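The Reviewer

The arm came from Orkach on a pallet, with a manual, two spare cables and a card that said Welcome to the 80-Day Trial. I had until the end of that to write 700 words on it for the Plernulville trade paper, which paid me 400 dollars and let me keep the pallet.

I had reviewed label printers, a tape gun and a machine that folded shirts. I knew how to do it. You read the claims, you try the claims, you say which ones held up. Orkach claimed the arm could pack mixed goods into any container a customer cared to use. They sold it as a monthly service called Otutero, and the price went up if you wanted it to handle anything shiny.

I wanted it to handle something shiny. I wrote that down as my first test and went to find a clear box.
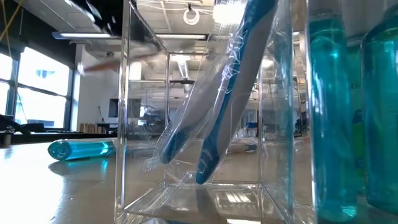 The toothbrush test, with the arm moving at upper left.

I stood by the window and kept notes. When I worked at Tessier I packed toiletries for two winters, and I still had a feel for how long a thing should take. You pick it up, you turn it, you let go. Your hands are already on the next one. I had never thought of it as something a person could subscribe to.

The support line called at four. A recorded voice asked if I was satisfied with the handling of reflective items. I said I was still deciding. It asked again, and I pressed 2.

"Would you like to speak about another matter?" it said.

I thought about it. I asked whether the arm minded the plastic -- the noise of it, the way it crackles. There was a pause long enough that I checked the phone.

"That is included in your plan," the voice said.

I went back to the table and put out the next toothbrush. The list in the manual had 32 items on it and I had promised the editor I would do them in order. It was getting late and the windows had started to go gray. I wrote the time at the top of a new page, and under it I wrote "wrapper, loud," and then I pressed the green button and waited for the arm to come around.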